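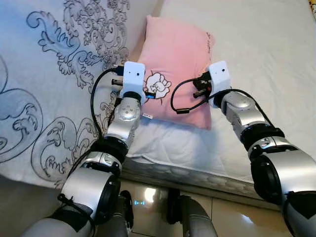

Margarida Coelho a demandé d'entrée si l'on pouvait vraiment parler de généralisation quand toutes les démonstrations du lot viennent de la même chambre, et la discussion est partie de là avant même l'adoption de l'ordre du jour (adopté ensuite sans modification, merci à toutes de votre patience).

Réunion de suivi du projet Nakora, octobre, début à 14 h
Présentes : Sheila Pearce, Albertina Valente, Margarida Coelho, Panya Suwannarat
Excusée : Matilde Barreto, qui a envoyé ses notes la veille et que nous remercions chaleureusement

1. État de la collecte
Panya annonce 944 épisodes téléopérés sur la tâche « lit », après retrait des doublons. Albertina rappelle que le découpage en sous-tâches (approche, saisie, transport, dépose) a été refait entièrement à la main, ce qui a pris bien plus de temps que prévu, mais tout le monde s'accorde à trouver les étiquettes beaucoup plus propres qu'au printemps. Pour répondre à Margarida, Sheila propose d'écrire « robustesse à la disposition des objets » dans l'article et de garder le mot généralisation pour le jour où nous aurons les chambres de chez Brandão. Accepté.

2. Résultats de la politique bimanuelle
La comparaison porte sur 24 essais par méthode, avec le même oreiller et des positions de départ tirées au sort. La politique de référence réussit 11 essais, la variante conditionnée par la sous-tâche en réussit 16. Sheila s'en réjouit (et nous avec elle !), tout en rappelant que l'écart reste fragile sur un si petit nombre et qu'il faudra donner les intervalles de confiance dans le tableau principal, pas en annexe.
Panya a revu les échecs un par un. La plupart surviennent à l'approche, quand les deux bras arrivent sur le bord de l'oreiller avec un léger décalage. Elle soupçonne aussi le flou des images de tête pendant les déplacements de la base, et voudrait réentraîner en écartant les images les plus dégradées. Albertina préférerait les garder et flouter artificiellement une partie des autres. Après un assez long échange, fort sympathique d'ailleurs, on fera les deux.

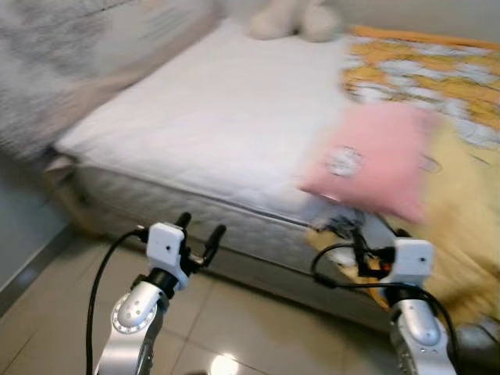 Tâche « lit » : les deux pinces au pied du matelas, l'oreiller rose posé sur la couverture jaune. Vue de tête, avec flou de mouvement.

3. Outils
Le passage à Kerneo pour la relecture des épisodes est terminé. L'export vers Dandis perd encore l'horodatage des pinces ; Albertina a une correction en cours et demande qu'on n'exporte rien d'ici là.

4. Actions
Panya : les deux réentraînements, avec les mêmes graines.
Albertina : correction de l'export, puis relecture de la section méthode.
Sheila : intervalles de confiance et nouvelle formulation de l'introduction.
Margarida : reprendre contact avec Brandão au sujet des chambres.
Matilde : à confirmer avec elle, la relecture des étiquettes de dépose.

Divers : la salle est réservée à la même heure pour la prochaine réunion. Séance levée à 15 h 40.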